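Sink task keeps timing out, need ideas before demo

posted by toivo_r, September, 11:42 pm

ok so context for anyone not in the lab section. our team has the kitchen task for the student robot challenge (Clendeck rules, same as last year's except the time limit). Produce starts on the counter left of the sink, has to go in the left basin, then back out to the rack side. Policy is trained on 429 demos. Works ok for the round stuff. Falls apart on the purple one and anything with leaves on it.

Main problem is the right arm. It goes out over the rack and then just sort of hovers. Doesn't commit. Then the clock runs out.

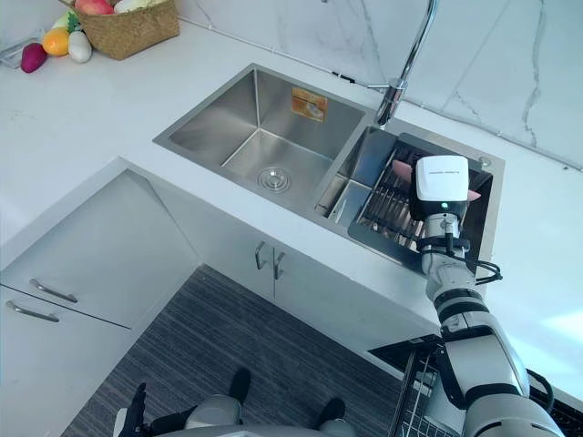 Head cam, right arm over the rack side. Orange and friends still on the counter.

Things we already tried:
- lowering the speed cap (worse)
- raising it (also worse, scarier)
- retraining w/o the 2 worst operators' demos. one of those operators is me

Any ideas welcome. Demo is soon and Jouko is getting that look

- Toivo Ruotsalainen

posted by mossbank, 11:58 pm

why is the right arm doing anything at all at that point? produce is on the LEFT. the orange is way over by the basket. I'd have the left arm do the whole pick and put it in the left basin, right arm parked

posted by toivo_r, 12:06 am

because the demos were split, left picks, right does the rack part. right arm goes early bc whoever was driving got bored waiting and pre-positioned. So the policy learned to pre-position too. I think. not sure

posted by jharju, 12:15 am

Jouko here. I do not have a look.

Its the pre-positioning. I went through a bunch of episodes last night and right arm moves out over the rack at totally different times in each one. Sometimes before the left has even picked anything. The policy has no clue when its supposed to go so it averages and hovers. We should relabel or cut those.

posted by petrel88, 12:31 am

disagree, or half disagree. we had hovering last year on the same kind of setup and it was the camera. shiny steel basin, chrome faucet, reflections all over. The sides of that left basin are lit up like crazy in your pic. our depth was garbage anywhere near the sink. we put a matte mat in and it went away

posted by mossbank, 12:34 am

mat is against the rules this year? section on fixtures

posted by petrel88, 12:40 am

is it?? ugh. ok it says no altering fixtures, a mat isnt a fixture. someone ask Hassanpour, he wrote that part

posted by jharju, 12:44 am

We don't use depth. RGB only. So I dont buy the reflections thing. Could still mess with rgb I guess but then the left arm would have trouble too and it doesnt, it drops fine in the left basin when it gets there.

posted by petrel88, 12:51 am

RGB cares about reflections too!! try it with the blinds down. theres a bright patch on the counter at the right edge of your photo, right by where the arm is working. were all your demos recorded in the same light

posted by toivo_r, 12:55 am

...no. mornings mostly. we run evals in the evening. This pic is one of the few day runs. hm

posted by custard_fan, 1:10 am

lurker from the Custumen team. we did two things that helped:

1. cut the episodes at the moment the left gripper opens over the basin, train the second half as its own stage. right arm can't go early if it doesnt exist yet in stage one
2. rest pose for the right arm well off the counter, and START every demo from it. every one. no "close enough"

Took a weekend to re-record. we were at 1150 demos by the end which was overkill, I'd guess half of that does it

Also watch your cables. that loop off the wrist is hanging right out over the counter edge, ours snagged on a cabinet handle doing exactly that and we lost a day

posted by toivo_r, 1:17 am

ok number 1 is good and doesnt need new data. I can do the split tonight. cable noted, will velcro it

and the dishwasher, do you guys keep yours closed? the rules don't say

posted by custard_fan, 1:20 am

closed for the sink task. one less thing to hit. But if your demos have it open then keep it open, don't change it now

posted by mossbank, 1:22 am

still think single arm is simpler for the first half and you get the same points

posted by jharju, 1:29 am

You do not get the same points, there's a handoff bonus. Its 4 per item. small but that was the gap last year between us and Mondley.

posted by mossbank, 1:33 am

4 points per item you aren't finishing is zero points jouko

posted by jharju, 1:35 am

Fair.

posted by toivo_r, 2:48 am

split is done, training now. plan is

stage one left arm only, right at rest
stage two right arm, starts from rest, only demos where it didnt wander out early
one eval w blinds down and one w blinds up so petrel88 will stop messaging me

if stage two is still bad on the purple one we drop it and take the round items. going to bed, will post numbers once its trianed

posted by petrel88, 8:05 am

I messaged you twice. what did the blinds down one do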